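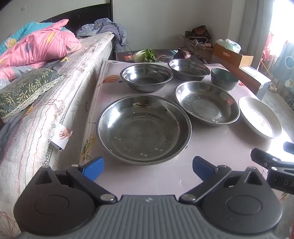
Figure 7.1 Hand-held gripper with its fingers apart, in front of a group of stainless steel bowls. Clikville demonstration.

Chapter 7
Reading a Demonstration

After working through this chapter you should be able to:
prepare a visit sheet for a manipulation demonstration;
separate what was shown from what was claimed;
describe a gripper in terms of its fingers, pads and linkage;
record the state of a work surface before and after a task.

7.1 The demonstration as a source

Much of what an engineer learns about other people's equipment is learned standing up, in a room arranged by the host. A demonstration gives access to details that a data sheet leaves out, such as the clearance between objects or the direction from which the operator chooses to approach. It is also a short and selective source, and it must be recorded with that in mind.

The case used throughout this chapter is the open day held by the Bato project at Clikville on Jun 16, 2023. Visitors were admitted in groups of 10, and each group had 24 minutes. The subject was the handling of tableware with hand-held grippers, that is, grippers carried by a person in place of an arm. The recorded motions are later used to train a robot arm. The project had set itself a target of 2000 recorded motions, of which 115 had been accepted by the end of the previous February.

The work was done in a furnished bedroom. Readers used to laboratory benches should note what this changes. The table has a glossy printed cloth, daylight enters from one side, and vegetables and household goods share the space with the objects of the task. None of these is a fault in the set-up. They are conditions, and they belong in the record.

7.2 Describing the gripper

A visit report should state the type of gripper before it states what the gripper did. In Figure 7.1 there are two fingers, each on a black linkage and each ending in a blue pad. The pads are the parts intended to touch the object. Their distance apart limits what can be taken hold of, and for a bowl this usually means that the rim or the wall is gripped and the full width is not.

Write down the following for every gripper seen: number of fingers, colour and position of the pads, whether the fingers are open or closed at the time of the note, and any second gripper within reach. The last item is often missed. An operator with one gripper in each hand can hold with one and move with the other, and a report that mentions only one will mislead whoever plans the repeat.

7.3 Describing the work surface

Metal bowls are awkward for vision systems. A polished interior returns the window and the cloth along with its own shape, and the edge of a reflection may be mistaken for the edge of the bowl. Glazed ware behaves differently, and a plate with dark writing on it differs again. Note each material separately, and note the side from which the light comes. In the view below, the light is on the right, and the cloth reflects it most strongly on that side.
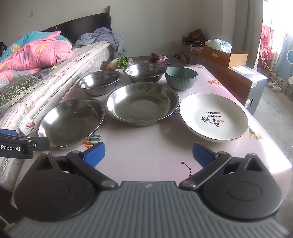 7.4 Preparing the visit sheet

The visit sheet is a single page, completed in part before arrival. The version used by the Vergara group when it visited Clikville has four blocks: equipment, surface, objects, and claims made by the host. The first three are filled in from observation only. The fourth is filled in from what is said, with the wording kept as close to the speaker's as possible.

Do not merge the blocks while on site. A later visit by the same group to Derkville produced a report in which a stated success rate had been entered under equipment, and it was afterwards quoted as a measurement. Section 7.5 sets out the layout of the sheet in full, and the exercises at the end of the chapter require a blank copy.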